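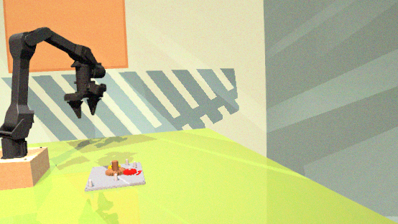 Automatización · Entrevistas

5/17/22 — Redacción

Cuánto le falta a un brazo para montar un engranaje

Severyn Kostiuk lleva la línea de manipulación de Eltura, una empresa de ingeniería que prueba brazos robóticos en tareas de taller y, desde hace poco, en tareas domésticas. La conversación empezó por el montaje de engranajes sobre clavijas, que su equipo ensaya primero en simulador y después en el banco.

«Insertar una rueda en una clavija es un problema de holguras», explica. «Si la holgura es amplia, se resuelve con posición. Si es estrecha, la posición no basta y hay que controlar la fuerza de contacto. Entre un caso y otro cambia el controlador, cambia el sensor y cambia el presupuesto.»

El simulador que utilizan, de desarrollo interno, se llama Puline. Calcula contactos, rozamiento e iluminación, y permite variar en cada episodio la posición de las piezas, el color de la mesa o la dirección de las sombras. Según Kostiuk, las variaciones visuales tienen una función concreta: que la política de control no aprenda a depender de un fondo determinado. «Un modelo entrenado con una sola pared funciona delante de esa pared. Lo comprobamos en el primer traslado de laboratorio y perdimos dos semanas.»

En marzo el equipo completó una serie de 147 ensayos físicos con políticas entrenadas en Puline. Kostiuk prefiere no dar un porcentaje global de éxito. «Un porcentaje único mezcla fallos distintos. Tuvimos agarres fallidos, inserciones con la rueda inclinada y casos en que la rueda entraba pero los dientes no engranaban con los de la vecina. El último es el más molesto, porque la cámara lo da por bueno.»

El engrane es, a su juicio, lo que separa el ejercicio del trabajo de planta. Un operario que nota resistencia gira la pieza un poco y vuelve a empujar, sin pensarlo. El brazo necesita detectar la resistencia, distinguirla del rozamiento normal y ejecutar una búsqueda. «Hemos programado tres estrategias de búsqueda: espiral, oscilación en torno al eje y retirada con reintento. La oscilación es la que mejor se comporta con dientes. La espiral sirve para encontrar la clavija, después estorba.»

Sobre las pinzas de dos dedos, Kostiuk es escueto. Las considera suficientes para la mayor parte de las piezas rígidas con un asidero claro, y malas para casi todo lo demás. «Una rueda plana apoyada en una placa ofrece muy poco canto. Los dedos tocan la placa antes de sujetarla. Con un mango en el centro, la tarea es otra.»

Preguntado por la fábrica de Ustton, donde Eltura tiene una célula en pruebas, precisa que el brazo trabaja allí con piezas presentadas en bandeja y siempre en la misma orientación. «Es automatización convencional con algo de visión. El cliente quería menos paradas, no un robot que entienda la mesa. En volumen alto, orientar bien las piezas antes de que lleguen sigue siendo más barato que hacer listo al brazo.»

El caso doméstico va más despacio. El proyecto Carroll, que dirige desde el año pasado, estudia dos tareas: vaciar un lavavajillas y recoger una mesa. «En una cocina no hay bandejas. Hay un vaso dentro de otro, un cubierto debajo de un plato, una luz que cambia a media tarde. En simulación podemos generar esas situaciones, pero los contactos entre objetos apilados se calculan mal y lentamente. Un vaso que en Puline resbala, en la cocina se queda encajado.»

¿Puede una máquina, entonces, hacer hoy ese trabajo? Kostiuk separa la pregunta. Que lo haga una vez, ante una cámara y con los objetos escogidos, le parece posible. Que lo haga a diario, sin un técnico cerca, no lo ve. «El criterio que aplico es el coste de la intervención. En planta, si el brazo se para, hay una persona a pocos metros que sabe rearmarlo. En una casa esa persona no existe, y el usuario ha pagado para no ocuparse de los platos.»

La velocidad es otro límite. En los ensayos de engranajes, el brazo se mueve deprisa en el aire y frena mucho antes del contacto. Kostiuk calcula que la mayor parte del ciclo se consume en los últimos centímetros. «Ahí es donde estamos trabajando. Mejor estimación de fuerza en la muñeca y menos reintentos. Lo demás —trayectorias, evitar colisiones— está razonablemente resuelto para una mesa despejada.»

El siguiente paso de Eltura será repetir la serie con ruedas de otro módulo, sin reentrenar la política. Carroll seguirá, de momento, con vajilla de plástico.

Artículos relacionados

Control de fuerza en la muñeca: qué medir y dónde
Células pequeñas: cuándo compensa la bandeja orientada
Del simulador al banco, los errores de contacto más frecuentes
Pinzas de dos dedos frente a ventosas en piezas planas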